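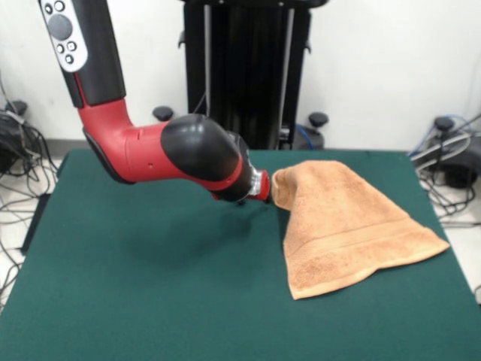
*Last edited 5 May 2018*

**1/** The towel folding trial at Wróbel is still going. I run the linen desk here, so people keep asking me what it means for the folding room. Short thread.

**2/** Sheets went to machines years ago. Towels stayed with people because every one lands in a different shape. The arm has to find a corner before it can do anything else.

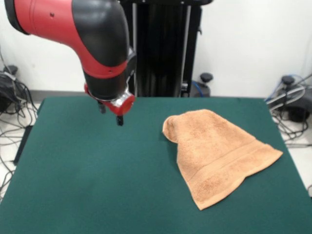 *Gripper open, towel still in a heap.*

**3/** We send out over 650 bath towels on a normal shift. The arm is nowhere near that. Syahrul Purba used to fold full time and now splits the day between folding and the trial table. Same pay grade so far. I've asked for that in writing.

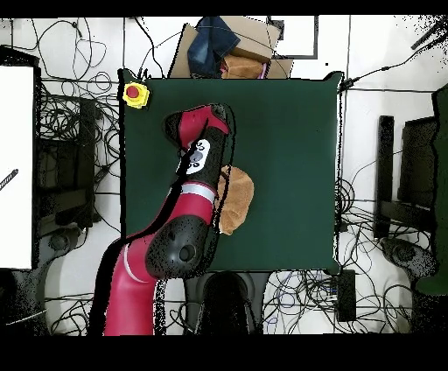
**4/** Is anyone losing hours over this?

Hours stay as they are through September. After that the plan is to move 2 folders to sorting and repairs, with 15 days of training each.

**5/** What has changed already: fewer sore wrists among the people who rotate out, and more time spent writing up bad folds. Some like the change. Some miss talking across the folding bench, and I get that.

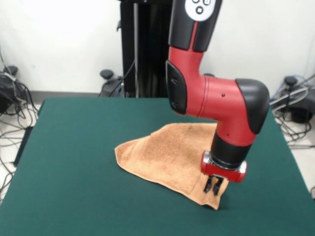

*Fingers just above the towel, near a lower corner.*

**6/** The Sterkholm site starts its own trial next. If you work there, ask about pay grades before the table arrives.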